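Shelf depths, and what they do to a cupboard

22 March 2022
Reading time: 4 minutes
Print | E-mail this post

The tall cupboard beside the back door has been emptied, measured and refilled. The inside height is 1,424 mm, the usable depth is 295 mm and the width between the side panels is 364 mm. I had been working from the figures on the Grisorari drawing, which give the outside of the carcass and are no help when you are choosing boxes.

The cupboard came with four shelves, fixed at equal spacing by whoever fitted it. Equal spacing looks right on an elevation and wastes a good deal of room in use. Cereal packets would not stand upright on any shelf. Tins stood upright on all of them with a hand's height of air on top, so they got stacked, and anything behind the stack was out of reach until the stack came down. I found two open bags of red lentils and a third unopened.

I took everything out on to the table and sorted it by height first, ignoring what it was. Tomos Bowen suggested this some time ago and I argued with him. He was thinking of paint tins in a shed, but the principle carries over. Once the heights are known, the shelf positions more or less set themselves. Sorting by use comes second, within each height.

The new positions, from the bottom: a tall bay for bottles and flour, then a medium bay for packets, then two short bays for tins and jars, and a medium bay at the top for things used once a month. The short bays are set at 200 mm clear. A standard tin with a hand over it comes out of that without scraping knuckles. I tried a tighter gap and the tins had to be tipped to clear the shelf edge above, so I moved the pegs back down one hole.

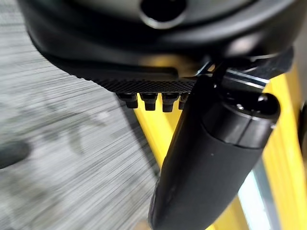 Is it worth decanting dry goods into matching boxes?

Only the ones you buy in the same quantity every time. Flour, oats and rice earn a box. Anything bought now and then is better left in its packet with a clip, as the box will be empty for most of the year and still take up its full footprint.

I used Volo boxes for the three staples and left the rest alone. The Volo lids are flat, so they stack, and the body tapers slightly towards the base, so a row of them loses a little width at the bottom. Across a shelf of this size it makes no difference. Bellis do a straight-sided box that would use the corners better, but the one I tried had a lid that needed both hands, and I normally have a spoon in one of them.

Labels go on the front face, low down, with the cooking time for anything that has one. Putting the label on the lid only works below eye level, and in this cupboard the boxes are above it. I write the date of filling on masking tape on the back. It peels off cleanly if changed every few months and leaves a line of glue if not.

The inside of the door is still unused. Cadi Wynne has a Zikmont rack on hers, three tiers, holding spices and foil. I borrowed the dimensions and it will not go here without cutting the shelves back, as it projects further than the gap between shelf edge and closed door. A shallower rack might do for spices alone. I would rather fix it to the frame of the door than the panel, which flexes when you press it.

Refilling took longer than emptying. Part of that was wiping the shelves, and part was deciding about the half-used things: a jar of treacle with a crust, cornflour in two packets of different ages, a bag of dried mushrooms last opened in November. The treacle went. The cornflour was combined and dated from the older packet. The mushrooms smelled fine and are at the front of the packets bay, to be used first.

One error to note. I set the tall bay by the height of the oil bottle with its cap on and forgot the pourer, which adds enough to catch the shelf. The bottle now has its cap back on and the pourer lives in the cutlery drawer — not ideal, and I shall probably move that shelf up one hole when I next have it empty.

Recent posts
Adjusting a hinge that will not stay adjusted
Drawer dividers from offcuts
Where the baking trays went
Defrosting the small freezer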